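Fulelano Pick Station: Pre-Purchase Inspection Checklist

Site: Kulloston workshop, table station by the curtained windows
Equipment under review: arm and hand package, quoted by Widness
Budget round: September

Mark each item OK, FIX or HOLD. Comments go under the item. A FIX needs a cost line before the order is signed. A HOLD stops the order.

Section A. Work surface

1. Table stable, no rocking at full arm reach. OK
Comment: Checked from both long sides. No replacement table in this budget.

2. Surface covering flat and fixed down. FIX
Comment: The gray cloth can ride up if a finger drags on it. Priced clamps for the front and back edges. Small cost, put it under fittings.

3. Edges and corners free of splinters and sharp points. OK

Section B. Light

4. Light even across the pick area. FIX
Comment: Direct sun reaches the cloth between the curtains and the posts. Bright stripes and hard shadows lie across the same area where the items are set out. Abou Jaoude quoted blackout lining at 379 and a fixed overhead lamp at 146. Buy both. Lining first if the money has to be split.

5. Shiny packaging readable to the vision system at all times of day. HOLD
Comment: Clear wrappers catch the sun. Repeat at 9 a.m. and 3 p.m. once the lining is up. Do not order a second vision unit until this is done.

Section C. Hands and test items

6. Test set includes soft, rigid and crumpled items. OK
Comment: Snack package, soap box, orange box, long carton, rubber chicken, plush toy. Enough of a mix for acceptance. No spend needed.

7. Fingers clear the cloth on approach. FIX
Comment: Low approaches leave very little room above the table. Ask Widness for a height limit in the software and get it written into the quote. Spare fingertips should be in the first order, 3 sets.

8. Soft item can be held without the grip crushing it. HOLD
Comment: Widness to supply grip force settings in writing. We also want the price of a replacement hand, left and right listed apart.

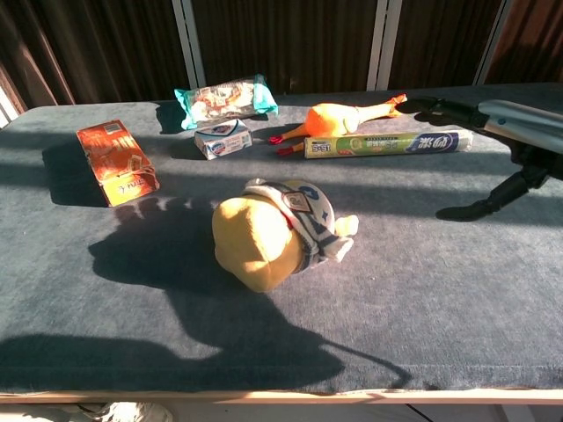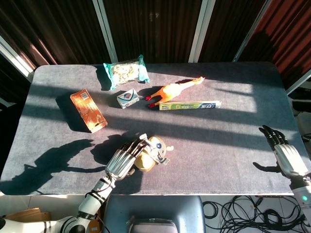
Both show the table in direct sun, with the orange box, snack package, soap box and rubber chicken set out.

Section D. Floor and cables

9. Cables off the walking area. FIX
Comment: Black cables are looped on the tile floor near the table. Trip hazard for anyone going round to the back. Need floor cover or a tray under the tabletop. Budget line is 40 for cover. Tray not priced yet.

10. Chairs, bags and packing kept out from under the table. FIX
Comment: A chair and a flat cardboard box were close to the front edge. Tape a keep-clear line on the floor. Tape is in stock.

11. Stop button within reach of the person at the table. HOLD
Comment: The quote lists one button. We want two, one at each end. Ask for the price with mounting brackets.

Section E. Before the order is signed

12. Quote separates hardware, software and training. FIX
Comment: Training is bundled with the first year of support. Ask for it on its own line.

13. Spare parts delivery time stated. HOLD
Comment: Missing from the quote. Applies to fingertips, hands and wrist cables.

14. Power supply checked for the full package. OK
Comment: Existing circuit is enough. Recheck if a second station is added.

Open holds: items 5, 8, 11 and 13. Return the sheet with supplier replies attached.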